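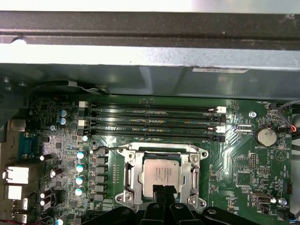

Cakura two-finger gripper kit: a term with a school robotics club

Reading time: 6 minutes
Last updated 19 January 2019

Our club bought the Cakura kit to replace a gripper the older students had printed themselves, which had served us for two years and was held together with cable ties by the end. The project for the term was taking apart and reassembling old desktop computers with a small arm. I run the club with Pramila Rana, and what follows is our joint view, although she likes the kit more than I do.

The kit costs 397 pounds from Takács, who are the only people we found selling it with the school discount. For that you get the gripper body, one motor, two sets of fingers, a mounting plate, a control board and a bag of screws. The arm is not included. We already had a Fultum arm and the plate fitted it without drilling, but check your own before ordering, as the hole spacing is not given on the box. It is in the manual, on the page after the warranty.

Assembly

The manual says an hour. Our first group took two club sessions, partly because the linkage diagrams show the left and right arms from opposite sides and it is easy to build two left ones. Fanni Csizmadia spotted this before the glue went on, and redrew the diagram on a sheet of A3 which we have since kept with the kit. The screws are all the same diameter but come in three lengths, and a long one in the wrong hole will stop the fingers closing fully.

The motor cable is too short. With the arm stretched out it pulls tight, and we had to make an extension. At this price a longer cable should be in the bag.

Grip

Grip is good. The fingers close evenly and hold their position when the motor is idling, so a part does not droop while a student is working out the next move. You can set the closing force in 200 steps, which is more than anyone needs, but the low end is properly gentle and that was our reason for buying it.

We started the students on easy things: drive screws in a tray, then ribbon cables, then memory modules. Memory is a good exercise. The latches at the ends of the slots have to be pushed back first, and once the module is free it comes straight up. By the fourth session most of the group could lift one out without touching the board.

Processors are much harder. On the boards we use, the chip sits inside a metal frame with a lever, and there is very little of it to get hold of from the sides. The thick fingers supplied as standard are no use for lifting it. They can press down on the metal lid and nudge, and that is about all. The thin set does better, but it flexes, and a flexing finger above socket pins makes everyone nervous. We bent the pins on one board and it went into the spares box. If you try this, use boards you can afford to lose, and have a student release the lever by hand.

Working inside a full case is also a different job from working on a bare board. The gripper is wide for its reach. Drive cages and crossbars get in the way, and the body of the gripper arrives at the side of the case well before the fingers arrive at the part. Nathalie Verstraete's group spent most of one session finding approach angles that cleared the metalwork, and wrote them down in the club log as a table, which the other groups then used.

Camera view

We fit a small camera at the wrist, on a bracket of our own design. The kit has two threaded holes that suit this and they are well placed. The view of the fingertips is clear enough to steer by, but the gripper takes up a good part of the bottom of the picture, and anything directly under the fingers is hidden at the moment you most want to see it. Students learn to line up first and then come down slowly. A slimmer body would help here as well.

Software

The control program, Cilunen, is plain and does what it should. There is a slider for opening, a slider for force and a button that records positions and plays them back. It ran on our elderly laptops without trouble. It does not save automatically, and we lost one recorded sequence that way. Error messages are given as numbers only. We saw error 1944 several times, and it is missing from the list in the manual. Takács answered our email within two days and told us it meant low supply voltage. A better power supply cured it.

Wear

After a term of weekly use the rubber pads on the fingers have started to lift at the corners. Replacement pads come in packs of 6 and are cheap. The linkage has a little play in it now, though not enough to matter for this sort of work. Nothing has snapped, and it has been dropped at least once.

Would we buy it again?

Yes, for a club that already has an arm and wants to handle small, fairly delicate parts. For younger groups who mostly want to pick up blocks it is too dear, and a printed gripper will do. Shoshana Lyons, who looks after our budget, has agreed to a second one in March if the price stays where it is. We will order the longer cable at the same time - Takács now list one separately.

Good: even grip, gentle at low force, fits common arms, good camera mounting holes
Less good: short cable, bulky body, confusing diagrams, numbered errors

14 shares
3 comments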